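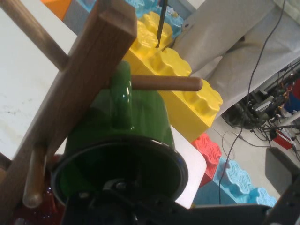 Kiswood: hanging mugs with a homemade arm

Hi! This is the readme for Kiswood, a small pile of recordings I made in the shared workshop with an arm I built mostly out of stubbornness and metric bolts. I'm Buppha Hemmin. If you came here for the arm itself, the plans and firmware live in the other repo, called Vusex. Kiswood is only the data, plus the scripts I use to cut it up and play it back.

What's in it

There are 228 episodes. In every one of them the arm tries to put a mug on a mug tree by its handle, or take one off again. I drove all of it by hand with the leader arm (same geometry as the big one, no motors worth mentioning, rubber band on the trigger), so if a motion looks hesitant, that's me squinting.

Each episode folder has:

wrist.mp4 -- the camera down by the gripper
joints.csv -- joint positions and commanded positions, one row per tick
grip.csv -- finger opening and motor current
notes.txt -- whatever I typed right afterwards, sometimes just "ugh"

The longest episode is 40 seconds. I set that as a hard stop in the recorder, and if the mug wasn't where I wanted it by then, the episode got saved anyway with outcome set to timeout. Please don't throw those out without looking! Some of my favorite recoveries are in there, they just ran over.

The view from the wrist

You spend a lot of time looking at the bottoms of mugs. When the green one is tilted up to go on its peg, its dark base takes up the middle of the picture and the handle sticks up behind it, and the part you care about most -- the peg going through the loop -- is a pretty small bit of the image. I crop for training, but the files here are the full view, so you can pick your own crop. crop_preview.py will show you a few options side by side.

The glaze is shiny and throws bright streaks. I tried turning the overhead lights down for a while and then the wood went muddy, so I turned them back up and left it alone. If you're doing anything with color thresholds, good luck, I gave up on mine in an afternoon.

The background changes too. I have big toy building bricks around the tree, yellow and red and light blue, and I move them between batches. Batch is a column in index.csv. I wanted the arm to stop caring what's behind the tree, and I'd love to hear if that works for you, my own results are all over the place.

Outcomes

The outcome column has 3 values: hung, dropped, timeout. I filled them in by hand while watching the playback, usually on a Friday night with snacks. Hung means the handle is over a peg and the fingers are clear of the mug. A mug that's on the peg but still held is not hung yet, even if it's obviously going to be fine. I was looser about this in the first batch and went back in October to fix it, so if you grabbed an early copy, grab it again.

Things that will bite you

Joint 4 has backlash. It's a printed gear and it has opinions. Commanded and measured positions drift apart when the wrist reverses direction, so train on measured if you can.

grip.csv starts a hair later than the other files. align.py fixes it using the timestamps. Run that first! I've forgotten it myself more than once and then blamed the network.

The tree isn't clamped in the earliest episodes and it scoots when you bump it. After that it's taped down.

Getting started

Unzip into a folder called data, run align.py, then view.py with an episode number. It needs Python 3 and OpenCV and not much else. If the window opens black, your video codec is missing, and the fix is in the Festonura troubleshooting page (that's our workshop's wiki, the link is on my profile).

License and thanks

Use it for whatever you like, credit is nice. Thanks to Xavier for lending me the good hex keys and for rewriting the recorder after I lost a whole evening of episodes to a full disk.

Still to do: a proper train/test split, better notes on the taking-off episodes, and a metal gear for joint 4. If you find a mislabeled episode, open an issue with the number in the title and I'll take a look.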